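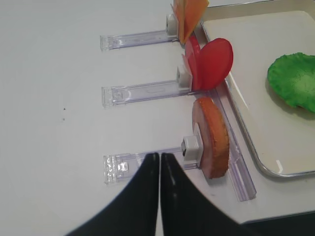
Replica cheese and tomato slices standing in clear rails with white pushers, on a white tabletop.

Display Fittings and Food Replicas: Gallery

Posted 2018-06-26

This page collects views of the sandwich display set we put together with Stimau rails and Zalwood replica ingredients. The set is meant for sandwich counters, deli cases, training rooms and shop windows where real food would dry out or have to be thrown away at the end of the day. It can also be used for staff practice, as the slices can be picked up and put back as often as needed. More pictures will be added in November, when the bread pieces are ready.

The rails

There are three rails in the picture, set one behind another on the table with a slight slant. The sides are raised so that slices stay in line, and the left end of each rail is closed with a clear upright end piece. The rails are transparent, so the color of the shelf or table shows through. On a white surface the raised edges take on a faint lavender tint. Customers with dark shelves should ask for a sample rail first and try it in place under their own lights.

We leave a finger's width between rails when setting up a counter. Closer spacing looks neat but makes it hard to lift a slice from the middle rail without knocking the one behind it.

The pushers

Each rail has its own white pusher block. A thin pale plate stands between the block and the food and keeps the slices upright. When a slice is taken out, slide the block up by hand until the plate touches the next one. Do not press hard. The softer replicas will take a bend if they are left squeezed over a weekend, and it can be a day or more before they go flat again.

Pushers are sold in packs of 2. They are the part most often lost, usually when the rails are taken away for washing, and we suggest keeping a spare pack in the drawer with the tongs.

Cheese

The cheese slices are orange-yellow with flat faces and sharp angles. They are stood on a point in the rail, which lets them fan out a little at the top. The color changes from a muted orange to a brighter one depending on how the light falls on each face. Stępień, who supplied the first batch, also makes a pale version. We do not stock it at present because it is hard to see against a white counter.

Tomato

The tomato slices are round and red. A slice standing nearly edge-on shows only a narrow curve, so turn at least one toward the customer if the rail is going in a window. Tomato slices roll more easily than the others. Load them last, with the pusher already in place.

The tray

A shallow cream-colored tray goes to the right of the rails. We use it for slices that have been taken out, or for building a sandwich to show the order of the fillings. It can be wiped with a damp cloth. Keep it away from the Irneck heat lamp, as the bottom may warp.

Cleaning and storage

Wash rails in warm water with a little dish soap and dry them with a soft cloth. Paper towels leave fine scratches that show up badly on the end pieces. Replicas should be dusted with a dry brush and kept out of direct sun. Store cheese flat in its box, with a sheet of paper between slices. Tomato slices can be stacked up to 12 high.

Ordering

Rails, pushers and replicas can be ordered separately. A refill box holds 70 assorted slices. Please state the rail width when ordering pushers, as the old and new sizes do not fit each other. Delivery is from the Zalwood warehouse and the packing list is inside the lid of the box.

Back to all galleries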